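Biltidport Forums > Automation > Standards and Good Practice
Thread: Written rules for hand-held gripper collection – what do you enforce?
Started March 11, 2023

crankhandle_joe
I've been asked to write the house rules for our garment folding collection. Operators work in real homes, each with a hand-held gripper, folding and sorting clothes while it records. The old rules were one page, written by Heriberto Rivadeneyra before he moved to another team, and the page mostly says "be sensible." I have met our operators. I have also met myself. I'd like something firmer.

Draft so far:

1. Wipe the lenses before every session.
2. Check the indicator light before the first grasp.
3. The label on the housing goes in the log, typed by a human who is looking at it.
4. No second person in the work area.
5. Only the gripper touches the garment. Free hand stays out.
6. Sessions stop at 200 grasps, then a break.

Number 5 is already causing trouble. Tell me what I've got wrong.

tolerance_stack
Number 5 is wrong. You asked.

Have you ever tried to fold a jacket with one pair of fingers? The far sleeve goes wherever it likes. You end up with 200 clips of somebody chasing a cuff across a mattress. We had the same rule at Corstead and dropped it in February, after watching a lot of very patient cuff chasing.

crankhandle_joe
Define "dropped." Free hand anywhere?

tolerance_stack
Free hand may hold or steady. Free hand may not do the step the gripper is supposed to be doing. If the task card says "gripper folds left sleeve," your fingers don't fold the left sleeve.

pallet_of_regret
Lovely on paper. Then a reviewer has to decide whether a thumb was steadying or helping. I did that job for a while. You have never known doubt until you've looked at the same thumb forty times.

I'm with Joe's number 5. Strict rules are dumb but they're cheap to check.

Fitriani Govindasamy
Using my real name because I wrote the review guide at Zeltirow and people will recognize the complaints anyway.

Strict is only cheap if people follow it. We had a no-hands rule. Operators kept using their hands, because clothes are clothes, and then left the box on the form blank. So we had hands in the data and a log that said there weren't any. Given the choice, I'll take a permitted hand with a note next to it.

What we ended up with was a field called "other contact," with three values: none, steady, moves garment. The operator fills it in right after the session. The reviewer may change it but has to say why in the comment, and "vibes" is no longer accepted.

pallet_of_regret
Who was writing "vibes"

Fitriani Govindasamy
I'm not going to name you in public.

crankhandle_joe
OK, I can live with "other contact." Number 4, then. Is anybody going to defend a second person being around? My worry is consent as much as clutter. The operator signed a form. The cousin on the couch didn't.

benchvise
Our rule is that anyone who might be recorded signs before we start. Cousin on the couch counts. Cousin who swears he'll stay in the kitchen also counts, since the kitchen is where the snacks are and the snacks always end up in the bedroom.

If they won't sign, they wait outside the room with the door shut. No signature afterward, either. Asking someone to approve a recording that already exists is a bad habit even when they say yes.

tolerance_stack
Agree with all of that. I'd also add shirts. Printed words, school names, work badges. Plain tops for anyone who signs.

benchvise
Plain tops is fussy. A slogan on a T-shirt doesn't identify anyone. Badges and names, sure, ban those. If I have to send people home over a slogan I'll be running this thing alone in a gray sweatshirt.

tolerance_stack
It's text. Text gets noticed by whatever you train. I'd sooner keep it out.

benchvise
Bedrooms are full of text. Boxes, books, the thing on the back of the door from 2009. Are you going to iron it all off?

Fitriani Govindasamy
You're arguing about two different rules. One is privacy, where benchvise is right and the test is "could this lead back to a person." The other is data variety, where a home ought to look like a home. Write them down separately or you'll have this argument again every month. The same goes for patterned bedding and anything on the walls. Please don't let anybody "tidy up for the camera" unless the task is tidying up. We had one operator who stripped every bed down to the mattress out of politeness.

crankhandle_joe
Splitting it. Privacy gets its own section, and personal papers, mail and family photos get turned over or moved before the start.

Here's what I have on garments, from a bedroom session with jackets:

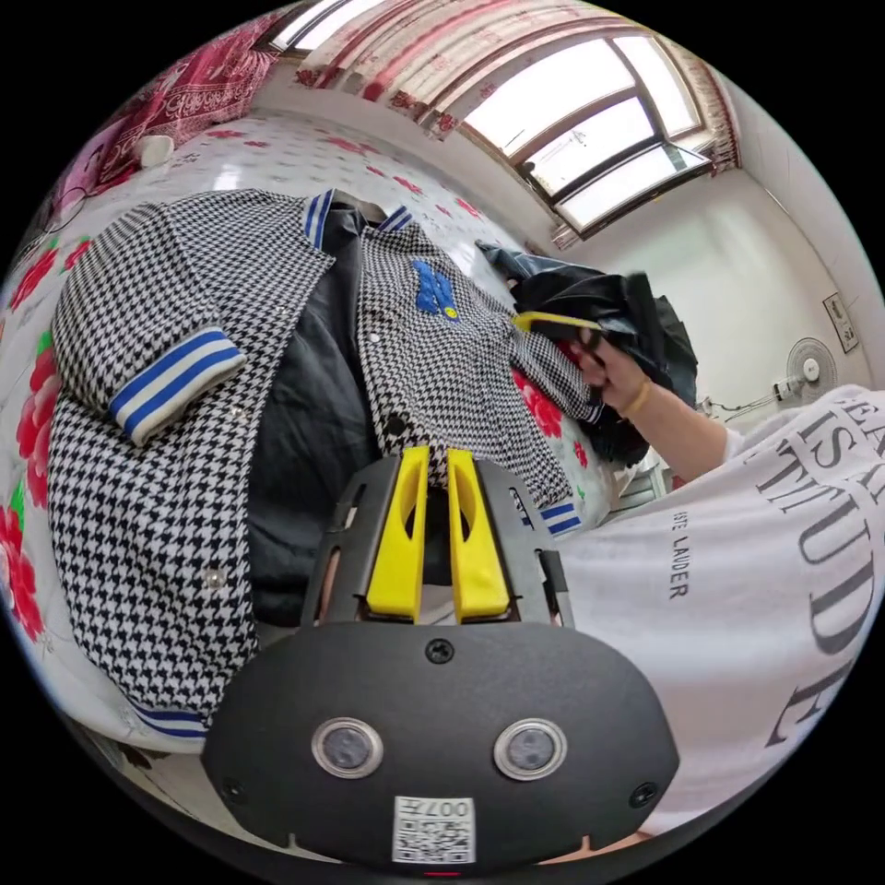
Lay the garment out flat before the first grasp, front side up, and leave the fasteners however the task card says. If the card doesn't say, leave them as you found them and write that down. Don't smooth the sleeves into a perfect T. I know the perfect T looks nice. My mother would be proud of the perfect T. It also teaches the machine that all jackets arrive in that position, and I've never owned one that did.

Extra garments stay off the one being worked on. If you need to move one during a session, it goes in the log under Fitriani's field or a note, your pick.

Labels: copy the code off the unit you're holding, every time, even if it's the same unit as yesterday. Especially if it's the same unit as yesterday.

pallet_of_regret
What's wrong with a scanner for the labels?

crankhandle_joe
Nothing, until somebody scans the spare in the case. We had a whole batch filed under a gripper that was in a drawer. Ticket 3937, still open, come and visit it.

benchvise
Scan AND read it out loud at the start. Takes a couple of seconds. You feel like an idiot, which passes.

cedar_plug
Longtime lurker. Your number 6, the 200 grasps. Where does that come from? We stop on time, not grasps. Some people do a sleeve in one go and some need a dozen tries, and the second group shouldn't have to hit the same number before they can sit down.

crankhandle_joe
It comes from Heriberto's page, and I assume Heriberto got it from the sky. Fair point. What if it's whichever comes first, the count or the clock?

cedar_plug
That works, as long as the operator can also stop early without writing an essay. Holding the thing out over a low bed gets your back before it gets your wrist.

tolerance_stack
We let people raise the work surface. A table's easier on everyone.

Fitriani Govindasamy
A table is easier, yes, and then you have no beds in your data. Mix them, and put the bed sessions first while people are fresh.

tolerance_stack
Fine. I still think you'll regret not having the plain shirt rule.

crankhandle_joe
Noted, and I'll put it in as "preferred," the word we use for things we've lost.

Revised list, going to Adomaitis for sign-off:

1. Wipe lenses, check the light, scan the label and read it out loud.
2. Everyone who might be recorded signs before the start. Others wait outside, door shut.
3. Badges, mail, family photos and papers out of sight. Plain tops preferred.
4. Leave the room's own stuff as it is.
5. Garment laid out, no perfect T. Fasteners per the card.
6. Free hand may steady. Log it under "other contact."
7. Stop at 200 grasps or the clock, or whenever you've had enough.

pallet_of_regret
6 is going to ruin some poor reviewer's spring.

crankhandle_joe
You're on the reviewer list, by the way. I checked.

pallet_of_regret
Requesting 2 extra comment fields and a chair with arms.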